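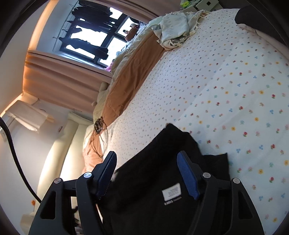 Black garment on a flowered sheet, gripper open over it.

Budgeting for a hand-held gripper setup for laundry work

Last updated: 2022-01-25

If you plan to record folding work at home for robot training, the gripper is the easy part of the budget. Most people price the tool, order it, and then spend the next month buying small things at full price. These tips come from setting up laundry recording in four homes for the Akevura project. Prices are what we paid.

Write the task list before the shopping list

Put down the garments you'll handle and what you'll do with each one. T-shirts and towels are forgiving. Button-up shirts need more pad grip and more time per fold. Black clothing needs better light. If your list is all towels, the cheapest jaws will do and you can put the difference toward storage.

Do the same for the places. A bed is softer than a table, and the jaw tips sink into it when you press down to get under a hem. Kieran Bunting did all his planning at a kitchen table and had to change his pad order once he moved to the bedroom.

Price the whole kit

Our first home came to $632, everything included. The gripper was a little over half. The rest went to cables, spare pads, memory cards, a charger, a lamp and shipping. Make a line for each of these even if you think you already own one. The charger you already own is usually busy charging a phone.

We looked at two makers. The Mukholm gripper cost less up front but the pads only came as part of a full jaw. The Prumell cost more and sold pads in pairs for $17. Over one winter the Prumell was the cheaper tool. Ask for the price of every wearing part before you compare the tools themselves.

Buy pads early

Textured pads pick up lint and wear smooth at the tips, and fleece is the worst for it. Order two spare pairs with the gripper so you pay shipping once. Keep a dry toothbrush with the kit and clean the pads between loads. Elínborg Vídalín marks the date inside each pad with a paint pen when she fits it, and that gave us our only real numbers on how long a pair lasts.

Check the pivots before you pay for a used one

Used grippers come up for sale fairly often. Open and close the jaws slowly and watch the pivot pins. Any side play there will show up at the tips, where the pads should meet flat. Walk away from a bent arm. A missing screw is fine. Ask for a short video of the jaws closing on a bed sheet, or on a single sheet of paper if the seller has no laundry handy.

Spend on light before anything else

Bright windows are a problem behind dark clothes. The window takes over the exposure and the cloth turns into one dark shape, with the folds hard to make out. A clip lamp and a plain curtain fixed this for us for less than the price of a case. Try it at the hour you expect to work. In February we lost the daylight halfway through the afternoon and had to add a second lamp.

A light sheet under dark clothes helps too. Small prints are fine. You can see where the garment ends, and you don't have to buy a backdrop.

Dark buttons on black cloth are a good test for your lighting. Lay a shirt down with a sleeve across the front and see if you can pick out the buttons next to the seam in the recording. If you can't, move the lamp lower and to the side before you spend on a better one.

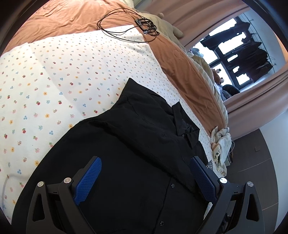
Cables and storage

Buy cables one size longer than you measured, with an angled plug at the gripper end. Keep one spare of each. Unnur Briem hangs hers on a hook by the door, coiled and tied with a strip of old T-shirt, and they have held up better than the ones we kept in a drawer.

For memory cards, work out how much you record in a session and double it. We bought 9 cards in a pack and should have bought fewer, larger ones. Swapping cards in the middle of a basket of laundry costs more time than it sounds like.

Renting

Orlandini rents kits by the month with pads included. It made sense for our third home, where we only had the room for five weeks. Past three months, buying was cheaper for us. Read the part about damage — scratched jaws were billed to us, worn pads were not.

What to put off

Hard case. A shoebox with a towel in it is fine if the kit stays in one house.

Second gripper. Wait until two people are free to work at the same time.

Wrist strap. Try a day without it first. Vilhjálmur Laxdal wanted one, and the rest of us took it off.

Keep receipts in one envelope and write the garment type on the back of anything you replace. When you plan the next home, you'll know what the fleece cost you.

14 comments | 38 shares

Questions or corrections: write to Fulgencio Varela through the contact page. Text may be copied for home use with credit. Back to top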